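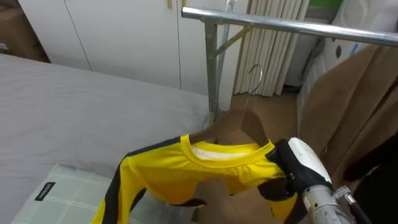 From the kit cupboard, 04/02/2019

The yellow shirts are back in use, and I can't tell you how happy that makes me! For those who joined us after January, the long-sleeved yellow jerseys with the black stripes were put away at Ladthorpe when we changed over to the short-sleeved ones, and I think plenty of us missed them (my knees are cold enough in the spring without my elbows joining in).

Joar Brekke has spent almost 3 weeks getting them sorted, and he would like me to pass on a few words about looking after them. Please put yours on a hanger when you get it home, and leave it out on a rack or a rail for a night before it goes in the closet. Wash it cool, inside out, and keep it well away from the dryer. If you have to fold it, fold the sleeves in loosely, as the stripes take a crease very easily and hold on to it for weeks.

Anyone who still has a shirt from the Nygård trip, do have a look in the back of the closet. Number 115 is one we would dearly love to see again. Benito Prieto will have the spare hangers with him at the next practice, so help yourself to one, or two if you have a goalkeeper in the house as well.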